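Restoring the Reading Garden at Gromero
February 2022

This website uses cookies to improve your experience. By continuing to browse, you accept our use of cookies. Accept | Manage preferences

The Gromero Reading Garden will reopen to residents this spring, following a restoration that began in October. It is a pleasure to record here my thanks to those who contributed, and to set out what remains to be done.

The garden was laid out behind the old library on Gesen Street and had been closed for 3 years. The paths had sunk, the pergola was unsafe and the lower gate could no longer be opened. At the public meeting held to consider its future, 200 residents attended, and the proposal to restore it was carried without objection.
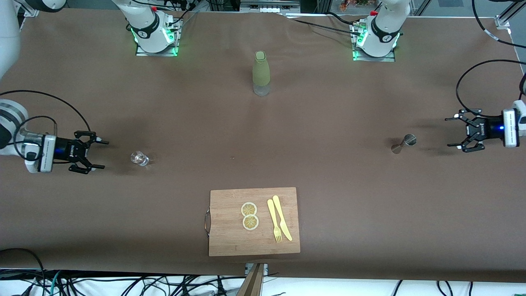 Two white arms at a table covered with brown paper.

An autumn supper and a plant sale met the cost of the new paving. The firm of Van Rooij rebuilt the pergola to the original drawings and kindly supplied the timber at cost. Residents of Prukura Terrace gave four benches, which will stand along the south wall, where they will have the sun until late afternoon.

Planting is well advanced. A total of 600 bulbs went into the long border before the first frost, and the old pear tree has been pruned. The roses by the library door were beyond saving, I regret to say, and will be replaced next winter.

Two matters are outstanding. The lower gate awaits a new lock, and the council has yet to confirm the opening hours — I have asked that early evenings be included, as many residents are at work during the day. Offers of help with watering over the summer would be most welcome and may be left at the library desk.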